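Counterbalance (overhead doors)

In overhead doors of the kind fitted to garages, workshops and loading bays, the counterbalance is the set of parts that carries most of the weight of the door so that a person, or a fairly small motor, can raise and lower it without much effort. A door with a sound counterbalance feels light in the hand, stays put when it is let go halfway, and comes to rest on the floor without a bang. The term covers the springs or weights themselves along with the shaft, drums, cables and brackets that connect them to the door.

Background

The idea of hanging a weight against a heavy moving thing is a very old one, and anyone who has pulled up an old sash window has felt it at work. Early overhead doors borrowed the same arrangement. A cast weight hung in a boxed channel at each side of the opening, tied by a rope or chain that ran over a pulley and down to the foot of the door. These systems were simple and wonderfully easy to understand, but they took up room on both sides, and the boxes had a way of filling with leaves, mouse nests and lost tools.

Springs gradually took the place of weights in most homes, being smaller and cheaper to ship. Weights never went away entirely, though, and they can still be found in fire stations, barns and older factory buildings. The former net works at Plerkesholm kept its weighted doors through several changes of use, and the largest of them, hung on 4 cast weights, is still opened by hand in the summer months.

Types

Torsion springs sit on a steel shaft above the opening. As the door comes down, cables unwind from a drum at each end of the shaft and the spring is wound tighter, storing up effort that it gives back when the door is raised. The lift is smooth, and both sides of the door rise together, which is kind to the rollers and tracks.

Extension springs run alongside the horizontal tracks and stretch as the door closes. They suit lighter doors and low budgets, and plenty of them have given good service for years on end. A safety cable is normally threaded through each one, so that a spring that snaps is held in place and can't fly across the garage.

Enclosed springs, where the coil is hidden inside a tube and wound from the end with a drill, are a later development. The Vamero pattern is the one most often met in small workshops, and the Dustar pattern, which is a little longer in the tube, is usual on wider doors. Parts from one do not fit the other, a point that has caused a good deal of grumbling over the years. 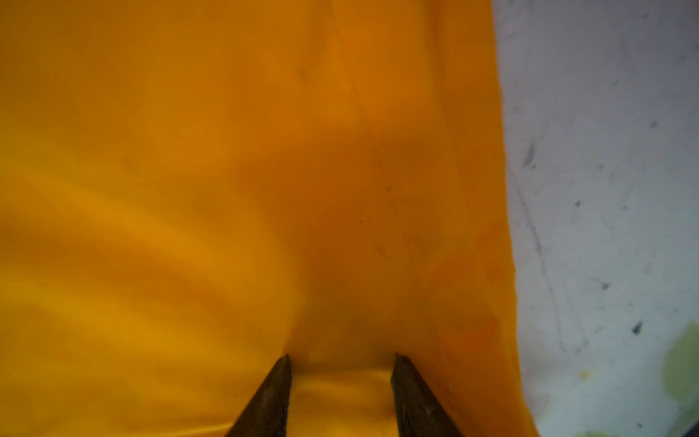
Weight systems remain the choice where a door is very tall or is opened all day long. A weight doesn't tire in the way a spring does, and what wears out instead is the rope, chain or cable, all of which can be looked over fairly easily from a ladder.

Balance and sizing

A counterbalance has to be matched to the door it serves. The fitter begins with the weight of the door, including any glass, insulation, struts and locks, and then takes account of its height and the size of the drums. A door that has been given new windows or several coats of heavy paint may no longer agree with its springs, even though nothing has been done to the springs themselves.

The usual check is a pleasantly simple one. With the opener disconnected, the door is raised by hand to waist height and gently released. If it stays where it is, or drifts only a little, the balance is good. A door that drops is short of lift, and one that climbs by itself has too much. The check should be made only if the door moves freely and the springs and cables look whole.

Wear and service life

Spring life is counted in cycles, one cycle being a full opening and closing. Heat, damp, rust and poor lubrication all shorten it, and a cold snap is often the moment at which a tired spring finally lets go with a noise like a dropped plank. A service ledger kept at the Strachan depot records 3,176 cycles on one bay door over a single winter, and lists 39 doors in all, with the oldest pair of springs at 15 years. The ledger puts the longer-lived springs on doors that were oiled lightly every September.

Safety

A wound torsion spring holds a great deal of force, and so do the cables and the bottom brackets attached to them. Winding, unwinding and replacement call for proper winding bars and training, and are generally left to a door technician. Householders can safely wipe down the tracks, oil the coils, and keep an eye out for frayed cable, gaps in a spring, or a door that has begun to hang lower on one side.

See also

Cable drum
Sectional door
Sash weight
Track and roller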